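Re: [Dargate Menders] slippery thread and knots that won't hold
03/09/2021
Paloma Holloway

> Hello all, I'm new, I joined after the market in June and have been reading
> quietly. I bought a cone of the Tesau silk from the Skisau mill shop because
> the color was so lovely (a kind of wet slate) and I've been using it to mend
> the lining of my grandmother's coat. My problem is that every knot I make
> comes undone. I tie it, I trim it, I go and put the kettle on, and by the time
> I'm back it has let go. I have tried tying it three times over and then I get
> a lump I can feel through the lining. Is it the thread or is it me? Also, how
> long a length does everyone cut? I keep getting tangles.

Welcome, welcome, and please don't read quietly any longer! It's so nice to have a new voice, and a grandmother's coat is exactly the sort of thing we like to hear about here. I hope you'll tell us what color the coat is, because you told us about the thread and left me wondering all through supper.

It's the thread. Well, it's a little bit you, but only in the way it's a little bit all of us. I have used Tesau silk for years and I love it dearly, and it is as slippery as a fish. Cotton has a bit of fuzz that grabs hold of itself. That silk has none to speak of, and a knot that sits tight all day in cotton will just relax and wander off. I lost a whole row of buttons that way at my niece's recital, one after another, and spent the second half with my arms folded.

Let me give you what I do, in no special order, and then I expect the others will come along and tell you I'm wrong.

1. Cut it short. I cut 20 inches and not a bit more. I know it's a nuisance to keep threading up again, but you'll make up the time in tangles you didn't have. If you're working from a cone, thread the end that comes off first and knot the end you cut.

2. Don't start with a knot at all if you can help it. Take two tiny backstitches in the seam allowance, one on top of the other, and leave a tail as long as your fingernail. In a lining this lies completely flat, and it's all my mother ever did. She'd have thought a knot was showing off.

3. If you must have a knot, learn the surgeon's knot. You make the first half of an ordinary square knot but pass the thread through the loop twice instead of once, pull it down snug, then make the second half going the other way. That extra turn grips while you get your fingers organized for the second half, so it doesn't loosen on you. Pull slowly. If you yank silk it squeaks and then snaps, and you'll say something you wouldn't want the coat to hear. 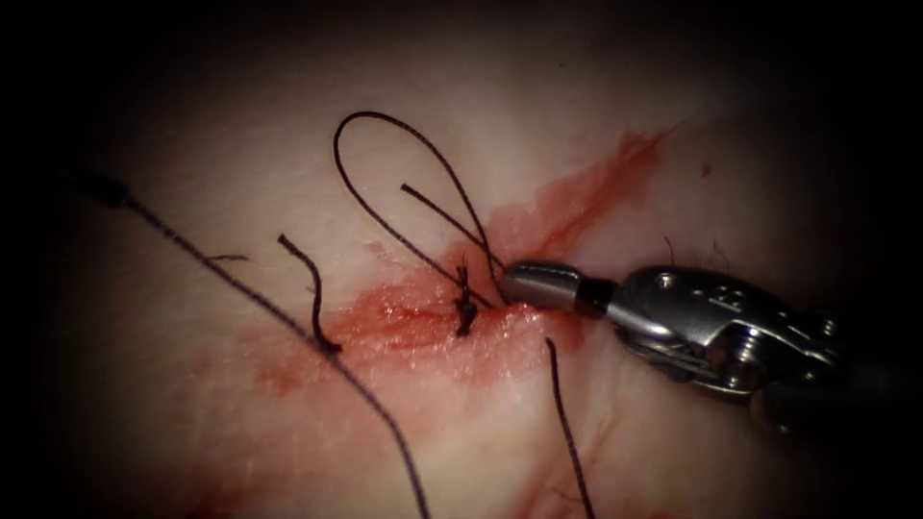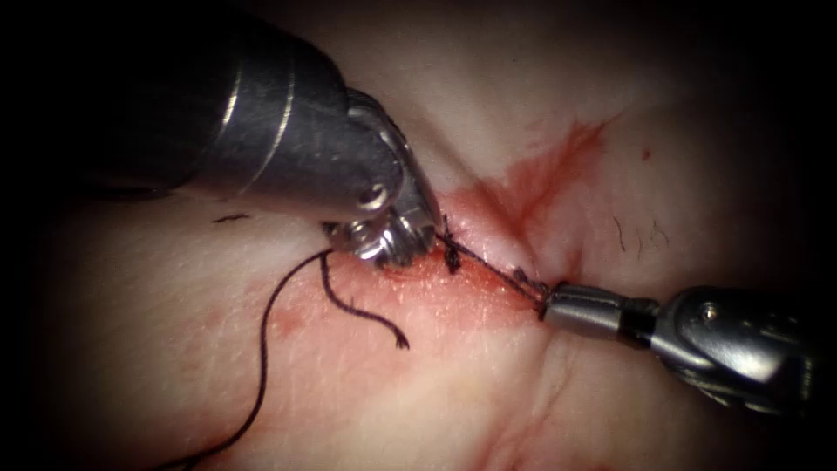
4. Wax it. A cake of plain beeswax, run the thread over it once or twice, then press it between two scraps of paper with a warm iron so the wax goes in and doesn't sit on top. Try it on a scrap first, please, as wax can darken a pale color. Yours is slate so I shouldn't think you'd notice. Oyelaran on the corner by the old bank used to keep nice little cakes of it in a dish by the register, though I haven't been in lately and couldn't swear to it now.

5. To finish off, make your last stitch, slide the needle through the loop before you close it, do that once more in the same spot, and then run the needle between the lining and the coat for an inch or so. Come up, pull gently, snip close, and the tail pops back inside where it can't be seen. I find this deeply satisfying and have been known to do it when there was no need.

About the places where you've already tied it three times over, I'd leave them unless they bother you. If they do, ease the lump through to the inside with the blunt end of the needle. Don't cut it out if the silk lining is old! Old silk lining shreds if you so much as frown at it, and then you're looking at a patch.

If you're really stuck, bring the coat along to the next sewing evening. I'll have my good lamp with me and more thread than is sensible. I still have 6 cones of the Skisau silk in the cedar chest, two of them a green I will never use, and you're welcome to either one for practice.

Does anyone else double their thread for linings? I never have, but I've been wondering about it for the sleeves.

Warmly,
Paloma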